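Home and Shared-Shop Robot Builds
Handout 2: Hand-held grippers and soft waste
Oranuch Ratanaporn, Brindham Shared Workshop
3 min read

Last time we printed the finger blanks. Before anyone cuts pads for them, read this.

Most build write-ups test a gripper on a block or a can. I don't trust those results. A rigid object forgives bad finger alignment, and it looks the same on every try. A plastic bag does neither. It folds, it clings to its neighbor, and it may hang from one fingertip in a way that looks like a grasp until you move.

The Ruangrit plans claim the fingers "handle film." No method is given. Treat that as a wish until you have your own numbers.

For the sorting exercise, use two grippers, mixed bags and film on a cloth, and a lined basket beside the table. Keep some bags crumpled and some sheets flat. A flat sheet is the hard case, and I suspect it is why so many demos start with everything balled up.

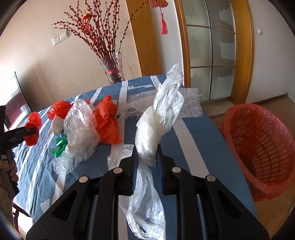 Log failed grasps too. My own log stopped at 163 tries, and I would not defend any conclusion drawn from it. People will tell you that you need 1,000, or 3,000. Ask them what changed between the first try and the last.

For next time: bring your log sheet and one pad material you expect to fail.

Questions: ask at the Brindham front desk | © Oranuch Ratanaporn | Back to top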